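News > Members > Building Services

Changes to Key and Access Arrangements at Didthorpe House

February 14, 2023

Members are reminded that the new access arrangements for Didthorpe House take effect at the start of next month. All keys issued before December must be returned to the front office, whether or not they are still in use. A total of 661 keys are listed in the register, and over two years have passed since it was last checked in full.

Keys should be handed in at the office desk during normal opening hours. Each member will be asked to sign the register and will receive a written receipt. Deposits will be repaid by bank transfer.

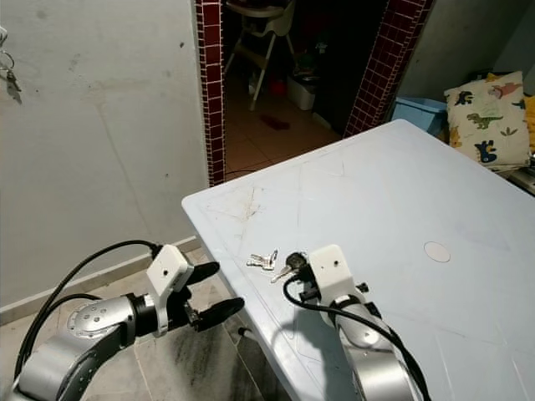 Keys on a table.

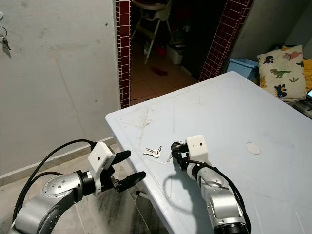
Tenants of the Pridano and Neritz wings will be issued two new keys per suite, one for the street entrance and one for the suite door. Requests for a third must be made in writing and approved by the Building Services Manager, Vilho Ojala. Storage lockers on Level 3 are not affected.

Lost keys should be reported to the office on the same day. The cost of a replacement will be charged to the suite account. Keys may not be copied by outside locksmiths, and any copies already made must be returned with the originals.

The Zariņš Room will continue to be opened by office staff for booked meetings only.

Shares: 3 | Comments: 2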